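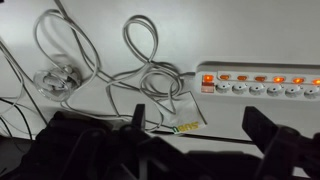
How should you power a small robot arm on a workbench at home?

Give every supply its own switched outlet, keep the motors and the electronics on separate supplies, and decide before you start which switch you will hit when things go wrong. The rest of this page is the long version, written by someone who did it in the opposite order.

Posted in July by the Gretorcombe bench notes author
Last updated: October

My arm is called Illik. It has a wrist camera, a two-finger gripper and a strong opinion about loose wires. The controller board, Zerholm, is a home-etched thing that resets if you look at it unkindly. Between them they taught me most of what follows.

Start with everything off

Turn off the strip at its master switch, then the individual switches, then pull the plug from the wall. I used to skip the last part. Motor supplies hold a charge for a while after you cut them, so wait for the lights on the supply to go out before you touch a terminal. If your supply has no light, go make coffee. Drink it, too.

Assign the outlets

Decide which outlet does what and never change it. Mine go in this order from the master switch:

Motor supply
Controller supply
Computer
Camera hub
Work lamp

Motors go first so that my hand finds that switch without consulting my brain. Write the names on tape and put the tape next to the switches. You will think you can remember. I thought so for 2 weeks and then shut down the computer in the middle of a save.

A switched strip is handy, but it is not an emergency stop. Fit a proper latching stop button in the motor supply line and mount it where the arm can't reach. Illik once parked its elbow on mine, which I choose to see as a comment on the design.

Route the cables

Swing the arm by hand through its full range with the power off and mark the edge of its reach on the table. Everything that can be outside that line goes outside it — strip, bricks, spare cable, cup. Whatever has to cross the line should follow the arm, tied at each joint with enough slack for the joint to bend all the way.

Do not pull those ties tight. My first harness looked very tidy and broke a wire inside the shoulder before lunch. Leave 70 millimeters of slack at the elbow and a bit more at the base, then swing the arm again and watch for anything that goes straight.

Spare length in a mains cable should lie in wide, loose loops. A tightly wound bundle under load can get warm, and a coil lying within reach of a gripper is an invitation.

Power up in order

Controller first. Wait until it reports ready. Open Magsi, the little script I use for jogging, and set the speed limit to 4 percent. Check that the camera feed is live. Only then switch on the motors, with one hand near the stop button.

If the arm twitches, cut the motor switch and check that the grounds of the controller and the motor driver are joined. Zerholm's were not. I had spent 3,000 lines of log on that problem, and the fix was one short wire.

Jog each joint a little in both directions, base first, gripper last. When they all go the way you expect, raise the speed in small steps. Shut down in reverse: motors, camera, controller, master.

Next page: calibrating the gripper, once I find the screw.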